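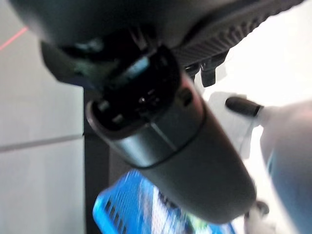
Stillix is a table of English words and phrases for surface finish, collected from the text of product listings and normalized to a small set of terms. It records finish only. Color, material and shape are left to other tables. Where one object carries more than one finish, each gets its own row: the dark gray housing shown would be entered as matte for the body and glossy for the rim of the open end, with the thin seam line around the body left out, as seams are a shape feature. No image data is included in the release.

Status

Current release dated Jun 7, 2019. Maintained by Burgi Fankhauser. The next scheduled revision is in December. Fixes to spelling and encoding may be merged earlier without a change to the term set.

Contents

terms.tsv: normalized finish terms with definitions
phrases.tsv: phrases as found in listings, each mapped to a term
conflicts.tsv: phrases on which the coders did not agree
CHANGES.txt: release history
LICENSE.txt: license text

All files are UTF-8 with Unix line endings. Fields are separated by a single tab. There is no quoting. A field that contained a tab in the source has had it replaced with a space.

Fields in terms.tsv

term_id: short lowercase key, stable across releases
label: preferred form of the term
gloss_level: integer from 0 (no reflection) to 10 (mirror)
texture: smooth, grained, brushed, pebbled or unknown
definition: one sentence

The gloss_level field is an ordering aid for sorting and grouping. It is not a gloss meter reading and must not be converted to gloss units.

Fields in phrases.tsv

phrase_id: integer, never reused
phrase: text as found, lowercased
term_id: key into terms.tsv
part: part of the object the phrase applies to, if stated
source: mukermont or widmer
confidence: high or low

The part field is free text and is empty for most rows. Values such as "rim", "lid" and "outer face" have not been merged with their synonyms. If you need clean part names you will have to build that mapping yourself.

Sources

The Mukermont portion comes from a household goods catalog. Its editors worked from a house style guide, so the wording is regular and the same few adjectives recur. The Widmer portion comes from secondhand listings written by private sellers. It has more spelling variants, more hedged wording ("kind of satin", "semi shiny") and more phrases that mix finish with wear. Train and test on both portions, or report them separately. Scores on Mukermont alone run high and say little about open text.

Seller names, contact details and prices were removed before coding. Listings were not stored in full. The shortest span containing the finish phrase was kept, up to 18 words.

Coding procedure

Each phrase was read by 2 coders working separately. When they chose the same term, the row was given high confidence. When they chose adjacent gloss levels with the same texture, the lower level was used and the row was given low confidence. All other disagreements went to conflicts.tsv and do not appear in phrases.tsv.

Coders saw the phrase and the product category. They did not see photos. A phrase that describes a glossy object as matte is therefore coded as matte, and the table should be read as a record of what sellers wrote.

Normalization rules

British spellings are mapped to the American form in terms.tsv and left alone in phrases.tsv.
"Matt", "matte" and "mat" map to matte unless the product category is floor covering.
"Satin" maps to satin only when it modifies a surface. Fabric uses were dropped.
"Polished" maps to gloss level 7 when no other word is present. Earlier releases used mirror here, which overstated the case for wood.
"Shiny" maps to glossy. "Shiny with scratches" also maps to glossy, and the wear wording is discarded.
Negated phrases ("not glossy") were dropped.

Known problems

The distinction between satin and eggshell is weak outside paint listings. Merging the two is reasonable for most purposes.

"Brushed" is recorded as a texture but often implies metal. Models trained on this table pick up the material as well as the finish.

Some rows in the Widmer portion are duplicates with different punctuation. They were kept because the phrase_id values had already been cited.

"Frosted" was coded inconsistently for glass and for plastic. Filter on confidence if this matters to you.

Loading

Any tab-separated reader will work if quoting is turned off. Some spreadsheet programs convert phrase_id to scientific notation on import. Set the column to text first.

The Cukus loader reads all three tables and joins phrases to terms on term_id. It skips conflicts.tsv by default. Pass keep_conflicts=true to include it, in which case term_id will be empty for those rows.

Corrections

Send corrections as a patch against phrases.tsv with the phrase_id, the current term_id and the proposed one. Requests for new terms need at least one phrase from each source.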